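Jan 8, 2022

Posted in: Phones & Gadgets, Rambling

So I finally gave up on my old phone. It had been dying since before Thanksgiving, and by New Year's it was shutting itself off at 61 percent, which is a fun thing to discover in a parking lot when your grocery list is on it. I held out as long as I could (I really do hate shopping for phones) and then I caved and ordered the Onishi Seradlow.

I know, I know. Half of you told me to get the Vivura. I went to the Kilton store and played with both of them for most of a lunch hour, and the Vivura has the nicer screen, no argument. Colors just jump off it! But it's huge. I have small hands and a coat with small pockets, and I'm tired of doing that shuffle where you slide the phone down your palm to reach the top corner and pray. The Seradlow I can use with one thumb, standing up, holding a coffee. Sold.

Setup took almost 2 hours, mostly because I have 16 years of photos and apparently can't delete a single blurry picture of a sandwich. The transfer app got stuck once at the very end and I had to start over. After that it went fine, except my alarm sounds didn't come across, so the first morning I woke up to something like a marimba falling down the stairs.
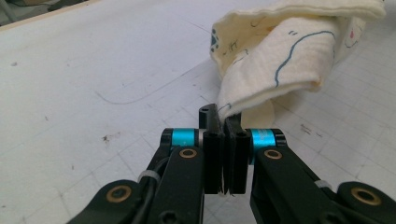
Black gripper, cream cloth, white tabletop.

Battery life is where I'm happiest. I've been unplugging at seven and going to bed with 52 percent left, and that's with podcasts running all through the dishes and a fair bit of scrolling I'm not proud of. We'll see how it looks in a year, but after the old one it feels like a vacation.

The camera is okay. Daylight pictures look great, and the night mode is a lot better than what I had, but it smooths faces way too much for my taste – my sister looked like a candle at dinner. You can turn that down in the settings, four menus deep, under a name that has nothing to do with faces. I also miss the headphone jack. Yes, still. I bought the little adapter and I've already lost it once (bottom of the laundry basket).

Oh, and the fingerprint reader is on the side, in the power button, and I love it there. My old one was on the back and I smudged the camera every single time.

I haven't picked a case yet. The clear one from Kilton looked cheap and the leather one costs more than my shoes, so for now it's going around naked and I'm being very careful on the stairs. There's supposed to be a software update in February that fixes the Bluetooth in older cars, and mine definitely qualifies, so I'll post again once I've tried it.

Recent Posts
Cleaning Out My Charger Drawer
Do I Need a Smartwatch?
The Great Router Move
My Favorite Podcast Apps Right Now
Back to Paper Lists (Sort Of)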